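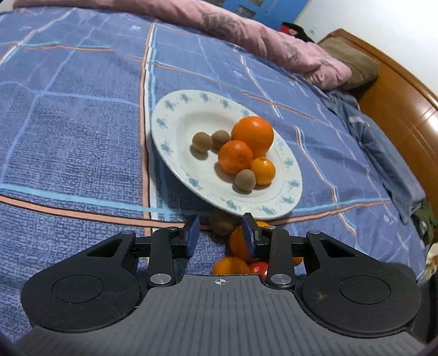
Figure 3. The hand-held gripper with its jaws slightly open, in front of mixed fruit on a bedspread and a plate with a floral rim.

4.2 Setup and upkeep of the hand-held grippers

We came to like this hardware a great deal, and most of what we like about it lives in the linkage. Each finger rides on a pair of black arms that turn on round pivot screws, and those screws decide how well the two blue pads meet. When one of them backs out, even slightly, the pads close at a slant and a small round fruit rolls away the moment you squeeze. The fix takes a 2 mm driver and some patience. Lanying Yu worked out the order we now follow: lower pivots first, then the outer arms, then the tips, checking after each step that the jaws still fall open under their own weight.

The crosshair printed on the top plate is our reference for alignment. Before every session the operator closes the jaws on nothing and checks that the line where the pads meet points straight back at the mark. It is a wonderfully low-tech test, and it caught more bad mountings than the Wodaveck calibration script did. If the line was off, we reseated the fingers and ran the script again from the start.
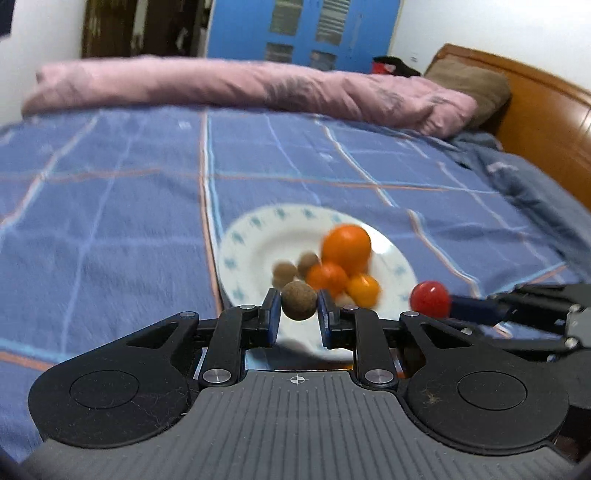 Two-handed work asks more of the setup, and this was the part we enjoyed most. Both grippers have to agree on how wide "open" is, so we zero them as a pair and never one at a time. We learned this on a Saturday when Waraporn Thongsuk swapped the right-hand unit for a spare and left the old left-hand zero in place. All 56 episodes recorded that morning had mismatched jaw widths, and we dropped every one. The spare was fine!

Pads are the part that wears. We tried a set from Stotmont and a softer set from Siregar, and kept the softer ones for fruit, as they held smooth skins with much less squeezing. We wipe them between plates with a barely damp cloth and replace both pads of a gripper together after 252 grasps.
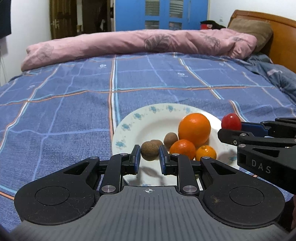 Lint deserves its own paragraph. Bedding sheds, and the matte black housings collect fibers very quickly. On the housings this does no harm. In the linkage it builds up at the pivots, and the jaws begin to feel sticky near the end of their travel. A soft brush run along the arms clears it in under a minute, and we never oil the joints, as oil holds the fibers in place.

With this routine the pair completed 1632 grasps for the Guvano set without a broken arm. The only part we had to reorder was a single pivot screw, lost somewhere in the carpet during a pad change.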